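Print this page | E-mail this page

Search this site Enter keywords Go

LOCAL GOVERNMENT AND COMMUNITY -- Week 7 handout
Council by-elections: why they happen, who turns up, what they tell us

Read before Monday. Bring the worksheet from last week, we didn't finish it.

1. What triggers one

A seat falls vacant mid-term. Usual causes: resignation, death in office, disqualification (missed meetings, bankruptcy, moved out of the area), or the councillor wins a seat in a higher parliament and steps down. Rules differ place to place. Some councils hold a fresh poll. Others do a countback of the old ballots, cheaper and quicker, but voters get no new say. Near the end of a term the seat may just be left empty.

Know the difference between a countback and a by-election. People mix them up every year in the essay.

2. Our case: Suvia ward, Nair Shire

Running case for the rest of the term. Councillor resigned in November. Ward takes in Suvia township plus the farm blocks out to Sevutham. Four candidates, one of them endorsed by a party, the rest independents. Winning margin was 345 votes, which sounds comfortable until you look at the two booths seperately. Sevutham went the other way by 200.

Main issues on the leaflets:
-- the pool closure
-- rates on farm land
-- heavy trucks through the main street
-- whether Trilemeo (the council's plan to merge three libraries into one centre) goes ahead

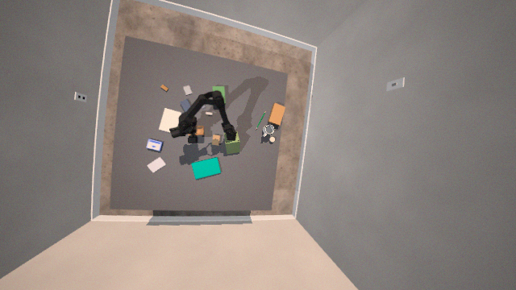 Image: supplied

Note how Trilemeo split people. In town it was sold as longer opening hours and a meeting room. Out at Sevutham it meant losing the branch. Same project, same brochure. Ask yourself who wrote the brochure and who it was written for.

3. Turnout

Lower than at a general council election, nearly always. Reasons given in the readings: less media, no mayoral race on the same day, people don't know it's on. Postal voting lifts it a bit. Where voting is compulsory the drop is smaller but still there, and informal votes go up.

Be careful with "the community has spoken". Spoken compared with what? Always give turnout next to the result. A swing on a low turnout might be a real change of mind or might just be different people voting.

4. Petitions and crowds

The pool petition had 984 signatures, more than the winning margin. Students jump from that to "the pool decided it". Maybe. A petition doesn't check who lives in the ward, and plenty of signers agreed on the pool and voted against each other anyway. Treat it as evidence of interest, not of votes.

Same goes for a full public meeting. Who could get there at 6 pm? Shift workers, parents, anyone driving in from the farms -- think about who is missing.

5. For the tutorial

Pick one leaflet issue. Half a page on who gains, who pays, and wether the council even has the power to fix it. (Trucks: check who owns the road first.)

Then a short paragraph: should Nair have used a countback instead? Argue one side only.

Essay topics go up after the tute. No extensions without the form.

Print this page | E-mail this page
Shares 7 | Comments 0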